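From: Orlando Mosquera
To: Loninska list
Subject: Re: [loninska] Washing and storing the old tablecloths

Bratov wrote:

> We cleared my aunt's house in May and I now have a box of white table
> linen, most of it from the Skeven side of the family. Some of it has
> yellow lines along the folds. One cloth has a brown spot near the hem
> that may be rust. My sister says bleach. My neighbor says never bleach.
> Also, is it all right to keep them folded in the box they came in? It
> is an ordinary cardboard box and it smells a little of the basement.
> I don't want to ruin anything before the cousins have had a look.

Please don't use bleach yet. Chlorine bleach weakens old linen and cotton, and it makes rust stains worse. Start with water and see how far that gets you.

What I did with my grandmother's things was soak them flat in the bathtub in cool water with nothing added. The first water came up the color of weak tea. I let it out, ran fresh water in, and kept doing that until it stayed clear, which took most of a day. Don't lift a big wet cloth by one corner. The weight will tear it if there is a weak place. I put an old bedsheet under mine and lifted the sheet by its ends, with my brother on the other side of the tub.

After that, use an oxygen bleach, the powder kind, fully dissolved before the cloth goes in. Follow the amount on the package and leave it overnight. The yellow along the folds went on all of mine except one runner. If you have anything with colored embroidery, test a thread first with a wet cotton swab. Red is the one that runs. I left the red pieces alone and only aired them.

For the rust spot, lemon juice and salt in the sun is the old way and it does work on small marks, but rinse it very well. If the cloth is one people care about, I would leave the spot.
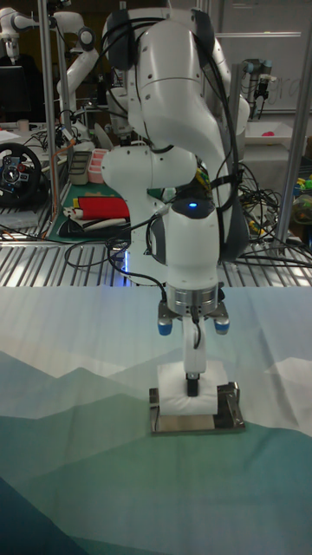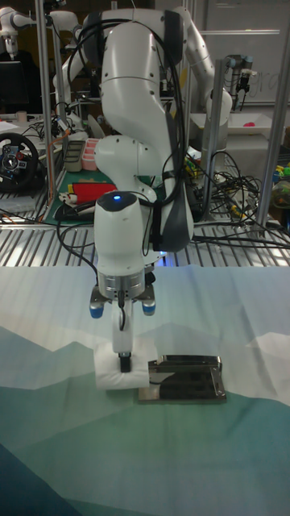
On drying, I lay everything flat on towels out of the wind and smooth the hems with my hand while they are damp. If you do that, there is hardly any ironing left. When I do iron, I do it on the wrong side while the cloth is still slightly damp, and I don't press the folds in with the iron. A sharp crease in the same place year after year is where these cloths split. I lost a good one that way — it opened along the center fold from one end to the other.

No starch if you are putting them away. Starch yellows and it attracts silverfish.

As for the box, get them out of it. Cardboard is acidic unless it was made for storage, and a basement smell means it has been damp. I bought acid-free tissue, 400 sheets, which was far too many, so if you send me your address I can mail you some. Roll the large cloths around a tube covered in tissue if you have the closet space. If you have to fold, pad each fold with crumpled tissue and refold on different lines once a year. Cotton pillowcases make good covers. No plastic bags.

One thing to do before any washing is to look for marks in the corners. My grandmother stitched her initials and a number on each piece, and two of ours still had a paper tag from the shop in Bedoya pinned under the hem. Write down what you find and which cloth it came from, and take the pins out, because they will rust. My aunt says the large cloth was 70 years old when she got it, and I have no way to check that, but the tag at least told us where it was bought.

If any of yours have a drawn thread border with the little squares, I would like to see it. Ours has the same kind and I have been trying to work out whether it came from the Skeven side too.

Orlando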